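Corkton Opens Weekly Desk for People Handling Their Own Injury Claims

Mon 9 August

People in Corkton who have been hurt in a car crash or a fall and are dealing with an insurance company on their own can now get free help with the paperwork. The Corkton Legal Help Center opened a weekly injury claims desk this morning on the ground floor of the county annex on Kergate Street.

The desk will run one morning a week, from 9 a.m. until noon. Visitors can get help reading letters from an insurer, filling in the forms used in small claims court and working out which deadlines apply to them. No appointment is needed, but each session is limited to 20 people. Numbers are handed out at the door from 8:30 a.m.

Staff at the desk will not represent anyone in court or negotiate with an insurer. Visitors whose injuries are serious, or whose claims are likely to go past the small claims limit, will be given a list of local attorneys who offer a free first meeting. The center says it takes no referral fee from any firm on the list.

The center began planning the desk in January after looking at its records from the year before. Its phone line took 913 calls on injury matters in that period, more than on any other subject except evictions. Many callers had already signed a release before they called, and in most of those cases there was little the center could do for them.
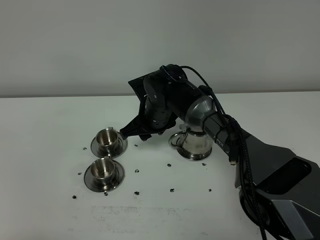

A release is a document in which an injured person accepts a payment and gives up the right to ask for more. Insurers often send one within days of a crash, sometimes with a check for a small amount. Once it is signed, it is usually final, even if a back or neck injury gets worse later. The center is asking residents to bring any release to the desk before they sign it.

The other common problem was missed deadlines. Claims against a city or county often require a written notice long before the ordinary time limit for a lawsuit runs out. A person who trips on a broken public sidewalk may have much less time to act than a person who falls in a store. Callers were often unaware that the two were treated differently.

Money for the desk comes from a one-year grant from the Titberg Fund, which also pays for the center's tenant clinic. The grant covers one part-time staff attorney, two trained intake workers and the printing of a short guide to injury claims. The center has ordered 2000 copies of the guide. They will be left at the public library, the bus station and both urgent care clinics in town.

Priedītis, a law firm with an office across the street from the annex, will send an attorney to the desk twice a month without charge. Under the terms agreed with the center, the firm may not take on as a paying client any person it meets there. Other firms that want to take part have been asked to accept the same rule.

Visitors should bring the police report if there is one, the name of the insurer and the claim number, any letters or emails received so far, and medical bills. Photos of the vehicle or the place where the injury happened are useful too. Copies are fine. The center will make up to 100 pages of copies per household at no cost for people who have only the originals.

Anyone hurt at work will be pointed to the state workers' compensation office, which has its own forms and its own deadlines. The desk will not take questions on medical malpractice.

Interpreters are available in Spanish by phone at every session. Other languages can be arranged with three working days' notice. The annex has a ramp at the side entrance and free parking for one hour in the rear lot. Street parking on Kergate Street is metered.

The center will review the service when the grant year ends and decide whether to ask for a second year. A second morning each week is possible if the door numbers run out often.

14 shares | 3 comments

Related items
Small claims filing fee to stay the same next year
Tenant clinic adds evening hours
What to write down after a minor car crash
County posts new form for sidewalk injury notices

Contact the newsroom | Copyright Corkton Local News. All rights reserved. | Back to top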